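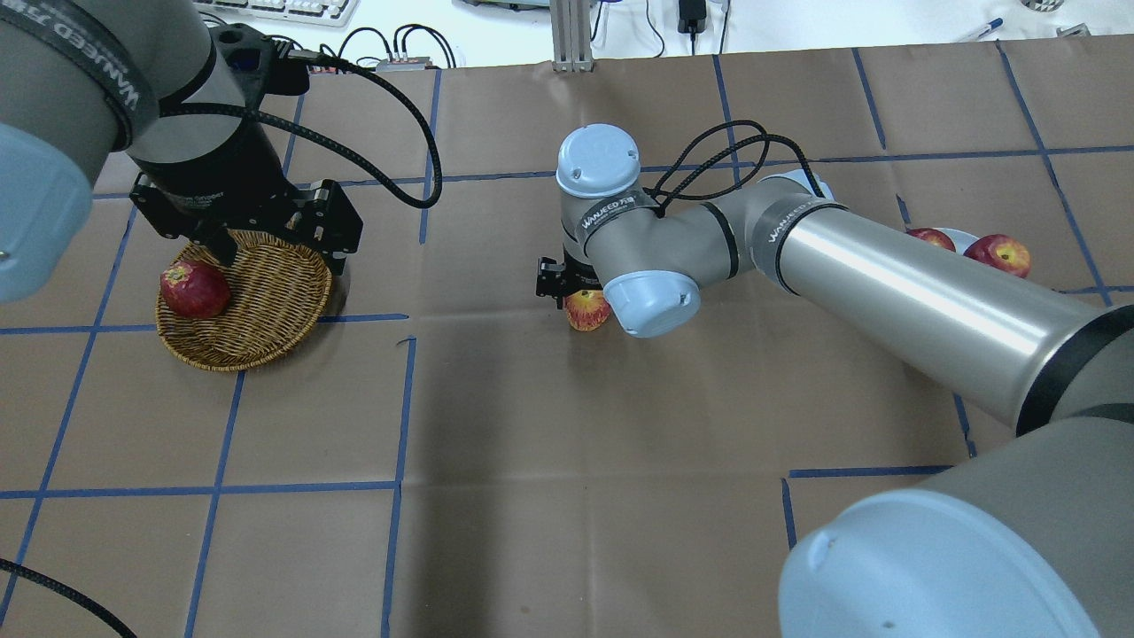
Bristutura: apples, a basket and two arms

Search this site Search Clear

Hi! I'm Corrado Mancuso and these are my notes for Bristutura, the set of recordings I've been making on the robot bench at Tawhiri (our shared workshop, if you came in from somewhere else). I started this README as a page for myself and then people began asking for the files, so it's grown a bit. Last big edit was 3 May 2022. If a folder and this page disagree, trust the folder and send me a message so I can fix the page.

What's in it

There are 138 recordings altogether and 135 of them are in the main folder. The other three are in a folder called "odd" and I'd leave them out of training. In two of those the head camera stopped writing before the arms did, and in the third I bumped the start button with my elbow and recorded myself looking for a screwdriver. I kept them because I like having broken files to test a loader on, and mine now gets through all three without falling over, which I'm pretty pleased with.

The job is always the same: pick up an apple, put it in the round wicker basket, let go, back away. Of the 135 good ones, 50 use both arms in one recording and the rest use only one. The two-arm ones are the slowest to watch and the most fun, and they're also the ones I'd love to have more of.

Everything was driven by hand. I sit at the end of the bench with a pair of little leader arms and the big ones copy me, so any hesitation you see is mine. I'm right-handed and it shows! The left arm gets noticeably smoother as the recording numbers go up.

The arms

The left one is called Nerodano and the right one is Gumano, and those names are used everywhere in the files, so you'll want to learn them. I know "left" and "right" would have been smarter. We'd already been calling them that for months when I wrote the recording script, and by then half the config was full of it.

Left and right are always from the robot's side, looking out over the table the way the head camera does. I got this backwards in the first version of the notes (sorry to the person who spent an evening on that).

Both have black two-finger grippers. The gripper value in the logs goes from 0 for closed to 1 for open, same for both arms. Gumano's doesn't quite reach 1 when it's fully open, it settles a hair under, and I've left that alone in the data. If you're using a threshold to decide "open" or "closed", put it somewhere in the middle and you'll be fine.

The table

The bench is covered in a brown layer with blue tape stuck down in a grid. The tape is there for me, so I can say "basket one square over" and put things back in more or less the same spot after a break. Please don't use it to calibrate anything! I laid it by eye with a roll in one hand and a coffee in the other, and the lines bend. If you need real distances, use the joint readings and the arm base positions in table.txt, which I measured properly with a steel rule.

The covering also has creases and scuffs. I thought about replacing it halfway through and decided against it, so the marks stay put from one recording to the next apart from whatever new ones we added along the way.
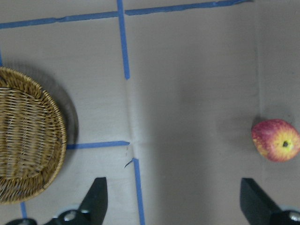
The wrist cameras turned out to be the part I use most. For the last bit of the reach they're so much more useful than the head camera, where a forearm is often parked right between you and the apple. You get the fingers at the bottom edge the whole time, which makes it easy to see whether you're lined up. The flip side is that the basket slides out of view quickly once the arm moves off, so a wrist-only model has to remember where it was. Mine does not remember. It wanders off very confidently and drops the apple on the table.

Each wrist camera has its own exposure, and I locked those in January after a week of recordings that went bright and dim every time a sleeve went past. Those early ones aren't in here.

Apples

Real ones, red with more or less yellow depending on the apple. I bought them from the corner shop in batches, and when one got too soft to grip nicely it went into the compost bucket and a new one came in. So don't expect the same fruit all the way through. I did try wax ones first, and they were lovely and round and slid out of the fingers like soap.

Some bruising happened. Nerodano squeezed harder than it should have until I turned down the grip limit, and you can find the change in the changelog file if you care about forces.

How the files are laid out

One folder per recording, named with a running number. Inside each you get:

head.mp4 - the camera up top
wrist_nerodano.mp4 - left wrist
wrist_gumano.mp4 - right wrist
joints.csv - one row per time step, both arms, gripper values in the last two columns
note.txt - whatever I typed right after stopping

All three videos are there even when only one arm is doing the work. The idle arm's wrist video is very dull but I didn't want people writing special cases for missing files.

Do read note.txt for anything that looks strange. It's usually just "ok", but sometimes it says things like "dropped it, second try went in" or "touched the rim on the way". A second try counts as a good recording in my book. If you want clean first grabs only, search the notes for "second" and skip those. My spelling gets worse late in the evening, so search for "secnod" too.

Timing

The videos and the joint file all start from the same clock on the bench computer. The clock is fine, the cables less so - when the hub gets busy a wrist camera can lag behind the joints by a frame or so. I line them up by the time column and never by row number, and I'd suggest you do the same. The little script align.py does it the way I do it. It's ugly and it works.

Things I know are wrong

Light: the bench is near a window, and I pulled the blind most of the time but forgot a few times. Shadows will shift around between sessions.

Gumano's elbow has a tiny bit of play in it. You'll see a wobble at the end of long reaches, and the joint readings only show part of it. I've tightened everything I can reach.

Starting poses: I meant to vary them a lot more. For a long stretch I was lazy and started with the arms wherever the home button put them, so the set leans heavily that way.

There's one kind of basket and one kind of fruit. A model trained on this knows about my bench and very little else. It did work at my kitchen table once, with the same basket, on a good day.

Using it

Help yourself. Train on it, cut it up, put it in a class, all fine. I'd like it if you kept my name and the name Bristutura somewhere in your notes, and I'd really like it if you told me what you made! The bench gets used by other people at Tawhiri too, so please don't write to the workshop address about the data, write to me.

If you want to add recordings from your own setup, keep the folder layout and use your own arm names in place of mine. The loader reads the names from arms.txt, so change that file and leave the script alone. And if your arms are facing each other across the table instead of reaching in from the sides, say so in note.txt, it saves a lot of head scratching later.

Next up

More two-arm recordings, mainly. I want a proper batch where one arm steadies the basket while the other drops the apple in, and I keep bending the rim when I practice it. I'm also planning to swap the long cable on Nerodano's wrist for a shorter one with a clip, which will change how the head videos look a little. Those will go in a new folder so they don't get mixed up with these.

We use cookies to remember your settings on this site. Accept Decline Cookie settings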